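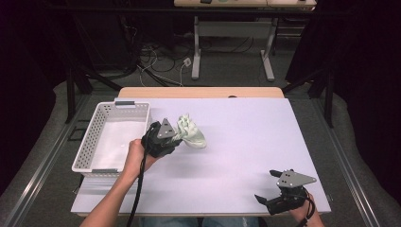
Table 2. A pale green cloth, held beside the empty white basket.

Laundry and Linen Skills: Gallery

Delholm Household Skills Centre

This page belongs to the Laundry and Linen unit of the Delholm programme in everyday household tasks. The unit deals with the small work that follows washing and drying: sorting, shaking out, folding, stacking and returning items to their place. It is taught at individual tables over the course of a term, and the gallery is intended for learners, their families and the partner organisations that receive our termly report.

The captions are kept short. Fuller notes on each task are given in the unit handbook, copies of which are held at the front desk and in the Zeman Room.

The table and the basket

The white board is laid over the wooden tabletop and gives a plain, even surface on which small items can be spread. A strip of the wood remains uncovered along the far edge. Learners are asked to keep the board clear of personal belongings during a session.

The basket stands on the left side of the board. It is white plastic, rectangular, with rows of small slots in its sides, and has a dark grey clip at each of its short ends. Baskets of this pattern are used throughout the unit. They should be returned empty to the shelf by the door at the end of each session, with the clips left in place.

The cloth

The cloth is a light mint green and is bunched up, with part of it hanging free. Small cloths are introduced early in the unit, before hand towels and pillowcases. Learners are taught to find two neighbouring corners first, to open the cloth out flat, and only then to make the first fold. A cloth that has been folded from a bunched state will seldom lie square in a pile.

Plain colours are preferred for the first tasks, as the edges show up well against a white surface. Patterned items are added in the second half of the unit, when learners are also asked to sort by size.

Order of work

Each item is taken up singly and opened out on the board. It is smoothed from the middle towards the edges, folded in half and then in half again. Finished items are placed in the basket with the folded edge facing the learner. Items found to be stained or torn are put to one side and entered on the sheet.

Linen held for the unit

The unit holds 62 cloths and 17 baskets. One cloth was withdrawn in February owing to a frayed hem and has since been replaced. Linen is laundered on the premises using the Trumance machines on the lower floor, and is counted back into the cupboard by the tutor on duty.

Use of this page

The picture and captions may be reproduced in course materials by member centres of the Arkix network, provided that Delholm is named as the source. Requests for larger copies should be made in writing to the unit office.

Enquiries concerning the Laundry and Linen unit should be addressed to Tracey Kettle, Unit Coordinator.

Back to all galleries
Unit handbook
Term timetable
Contact the office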